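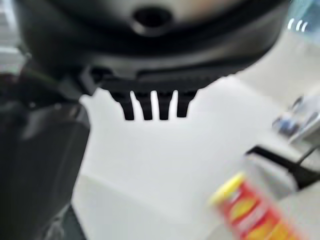 I'd been talking to Zlatko Dumitrescu for maybe two minutes before he started complaining about timestamps. He writes the grasp planner at Uvley, a small software shop in Pravuvstead, and he'd happily skip the planner and talk about clocks all afternoon.

"People want to hear about the neural net," he told me. "Fine, it's a nice net. But if the wrist view is 12 milliseconds older than the joint reading, the net is planning for an arm that has moved on."

The piece he's proudest of is Pai, a replay tool he started in January. It takes a logged run and steps through it one tick at a time, with the planner's guess next to what the arm was told to do. I asked how many runs are in there now. "4,000, and 3,060 of them have labels I trust," he said, and then he made a face — the rest are his own early ones. 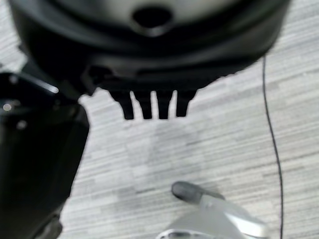 *Wrist view, with the cable running down the right side.*

So what does the planner do with a view that's half gripper? "It masks it," he said. "The housing stays put in the view, so that's one fixed mask. The fingers move, so I work those out from the joint angles." The first version redrew the mask every 6 ticks, and he swears that cost him most of a spring.

I wanted to know if he'd ever move to Plastari, the scheduler everyone else there uses. "Ask me when it stops dropping frames!"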